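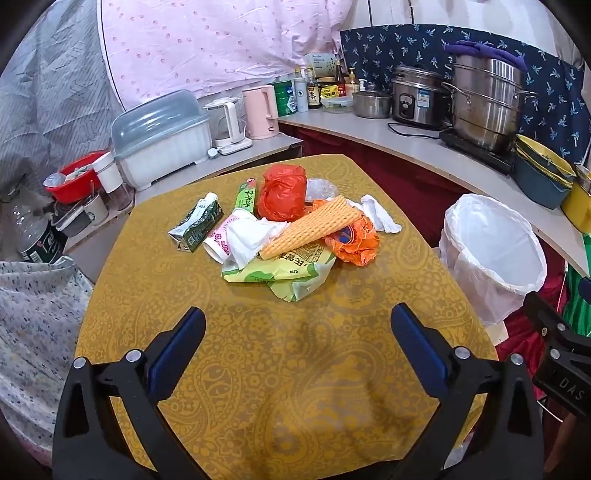
One reader of the last revision wrote that the pads should be checked before every session and not once a week, and that the old text buried this on the final page. The check now comes first.

Section 4. Jaws, Pads and Daily Set-Up
Hand-Held Gripper, Household Tasks
Lorosance Field Guide, revised November 24, 2019

4.1 What this section covers

These pages deal with the hand-held gripper only: the jaws, the blue rubber pads, the screws and the bracket. The recorder and its battery are in Section 2. If you are using the gripper with the Nodau arm, read this section first and then go to Section 9, where the same jaws are fitted to the wrist of the arm.

You will need:

The small hex key from the kit pouch
A soft cloth
Plain water with a drop of dish soap
A spare pair of pads
The session log

Caution: The jaws close harder than they look. Keep fingers out of the gap whenever your other hand is on the trigger. Do not let children try the gripper during a home session, even with the recorder off.

4.2 Checking the pads

Do this at the start of each session, before the recorder is switched on.

1. Hold the gripper with the jaws pointing away from you and open them all the way.
2. Look at the inner face of each jaw. The blue pad should lie flat, with no lifted corner.
3. Press along each pad with your thumb. It should not slide or peel.
4. Close the jaws slowly on nothing. The pads should meet along their whole length.
5. Close them on a single sheet of paper and pull. If the paper slips out with no effort, clean the pads (4.3) and try again.
6. Write "pads OK" in the log, or write what you found.

Note: A pad that is shiny in the middle is worn, even if it still holds paper. Thin plastic bags and wet tissue will start to slip first. Replace both pads together. One new pad against one old pad makes the jaws close crooked, and the recordings from that session will not match the rest.

4.3 Cleaning

Kitchen work is hard on the pads. Drink cartons drip, food packages leave grease, and foam fruit nets shed small crumbs that stick to the rubber.

1. Switch the recorder off.
2. Wipe each pad with the damp, soapy cloth, from the base of the jaw to the tip.
3. Wipe again with clean water.
4. Leave the jaws open for 20 minutes.
5. Wipe the outside of the jaws and the bracket with a dry corner of the cloth.

Caution: No alcohol, no bleach, no kitchen degreaser. The Tusham office lost a full set of pads to degreaser in January. The rubber swelled and came away from the jaw.

Do not hold the gripper under the tap. The trigger housing is not sealed.

4.4 Changing the pads

1. Remove the old pads by lifting one corner with a fingernail. Do not use a knife.
2. Rub off the leftover glue with the dry cloth. This can take a while on older jaws.
3. Check that the jaw face is clean and dry.
4. Peel the backing from the new pad and set it down from the base of the jaw toward the tip.
5. Press hard along the whole pad.
6. Repeat for the other jaw.
7. Close the jaws on a folded cloth and leave them closed for around four hours. Overnight is fine too.

Note: Pads from Ezeani come slightly longer than the jaw. Trim them with scissors before peeling the backing. The older Lorosance pads do not need trimming.

4.5 Tightening the screws

The silver screws on the jaws work loose with use. You will usually hear it before you see it – a light tick as the jaws close.

1. Lay the gripper on its side on a folded towel.
2. Fit the hex key fully into the screw head.
3. Turn clockwise until it stops, then give it a very small push more. Do not lean on it.
4. Go back and forth between the two jaws. Do not finish one jaw and then start on the other.
5. Open and close the jaws several times and listen.

If a screw turns without ever getting tight, stop and send the gripper back. Do not use glue or thread tape.

While the hex key is out, take hold of the black bracket with the raised letters DAS and try to rock it. It should not move. If it does, tighten its screws in the same way and record a short test clip before doing any real work, as a loose bracket makes the picture shake every time the jaws close.

4.6 Setting up for table clearing

Table clearing is the task most homes start with. The trash goes from the table into a lined bin.

1. Put the bin on the floor beside the table, close enough to reach with the gripper without taking a step. Either side will do, but keep to the same side for the whole session.
2. Fit the liner so it folds well over the rim. A liner that falls in halfway through means starting the run over.
3. Pile the trash near the middle of the table. Mix stiff items such as cartons and paper cups with soft ones such as bags and tissues.
4. Leave the tablecloth on if the home uses one. Patterned cloth is fine.
5. Leave the counters as they are. Pots, kettles and dish racks may stay in view, but turn off anything that is boiling.
6. Start the recorder, hold still over the pile for a slow breath, and begin.

Pick up one item at a time. For flat bags, bring the jaws down open, close them on a fold, and lift straight up before moving sideways. For cups lying on their side, grip across the wall near the rim. Foam nets tend to snag on whatever is beneath them, so lift slowly.

Caution: Do not drag the jaws across the cloth. It pulls the cloth, moves the pile and wears the tips of the pads.

If an item drops on the floor, leave it until the run is over, then note it in the log.

4.7 Storing the gripper

1. Clean the pads as in 4.3.
2. Leave the jaws slightly open, so the pads do not press together.
3. Put the gripper in its case with the bracket facing up.
4. Return the hex key to the pouch.

Keep the case away from stoves and out of parked cars. For replacement pads and screws, use the order sheet at the back of this guide and give the number on the inside of the case lid.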